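So I finally did the thing I'd been putting off since April, which was move all of my invoicing out of the spreadsheet and into a proper bookkeeping program. If you freelance, you probably have that spreadsheet too (mine had a tab called "new new 2" and I was scared of it).

What pushed me over was a client, Rollberg, asking for a copy of an invoice I'd sent them in the spring. Easy, right? Except I had two invoices with the number 1816, one to them for $600 and one to Nwosu for $1000, and I'd marked both as paid when only one was. I spent a whole evening going through bank statements with a bag of pretzels. Uchenna Briggs, who does my taxes, was very nice about it on the phone but there was a long pause first!

Anyway, I went with the cheaper plan. Typing in the old invoices took forever, and I still don't love how it handles deposits. You have to record them as a credit and then apply the credit later, and I've already forgotten once. But the numbering is automatic now, and it sends reminders on its own, so I don't have to write those awful "just checking in" emails anymore. Petro Hordiienko swears by doing his books first thing every morning with coffee. I'm more of a 9 p.m. person.

Next up is receipts. I have a shoebox, plus a second envelope in the car, and I'd like both of them scanned before I have to do my quarterly estimate. If you've found a scanning app that reads faded gas station receipts, please leave me a comment.

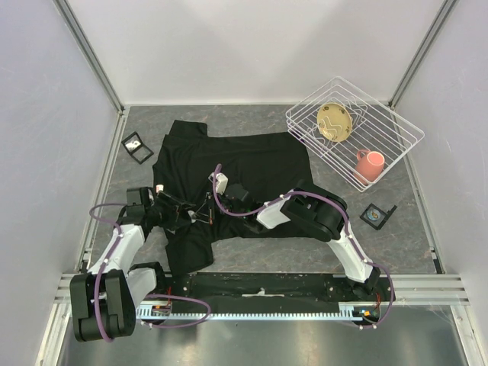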